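Najafi Counter Hot Hold, takeaway model
Product code 2829

Home > Catering equipment > Hot holding > Counter units

In stock. Usually leaves our Ultcombe warehouse next working day if ordered before 2pm.

Heated holding cabinet for takeaways, cafes, small kitchens. Sits on the counter by the collection point. Bagged orders go in one side, customer's name on the ticket, out the other side when they turn up. Pass-through doors, so staff and drivers aren't reaching over each other.

We started stocking these when a lot of our regulars went over to collection only in the evenings. Big rush, everyone wanting food at the same time, bags going cold on the pass. Old Grirnoser cabinet was fine but too deep for most shop counters. This one is 600 mm deep and fits a standard worktop with no overhang.

What you get
Cabinet, four wire shelves, drip tray, plug fitted, instruction leaflet. Shelves lift out for washing. Ticket rail along the front edge, takes ordinary printer tickets.

Quick spec
Depth 600 mm
Shelves: 4, adjustable
Doors: glass, both sides, self closing
Controls: dial, plus on/off switch
Power: ordinary 13 amp plug, no electrician needed
Finish: stainless steel outside and in
Feet: adjustable, rubber
Guarantee: 2 years parts, 1 year labour

Please note it holds food hot, it does not cook or reheat. Food has to go in hot. Let the cabinet warm up first, give it half an hour with the doors shut. Check with a probe as you would with any hot cupboard.

Chips. We get asked every week. Open the vents at the back and leave the top of the bag unfolded, they keep better but don't expect miracles after twenty minutes. Curries, rice boxes, pies, roast dinners all fine. Pizza boxes go in flat if you take out two shelfs.

Cleaning
Switch off, let it cool, wipe down with warm soapy water. No bleach, no wire wool. Door seals pull off and push back on. Spare seals are code 301, sold in pairs.

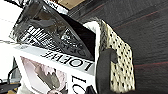
Delivery
Pallet delivery to kerbside, mainland only. Driver wont carry it up steps, so have two people ready. It weighs more than it looks. Ring us first if you're on a road with morning loading restrictions and we'll book an afternoon slot.

Returns accepted if unused and still in the packing. Collection charge applies. Anything damaged in transit, tell us the same day and keep the box.

Goes well with
Cliltusent insulated delivery bags, large, black or red
Cliltusent paper carriers with twist handles, box of 100
Ticket rolls
Stand with castors, for shops with no counter space (out of stock, more due October)

Trade customers log in for account prices. More than one cabinet, ring the sales desk for a quote, we can usually do something on three or more.

Questions about fitting it under a shelf: leave a clear hand's width above for the heat. Don't box it in. Don't stack anything on top, menus included.

Add to basket
Add to wish list
Print this page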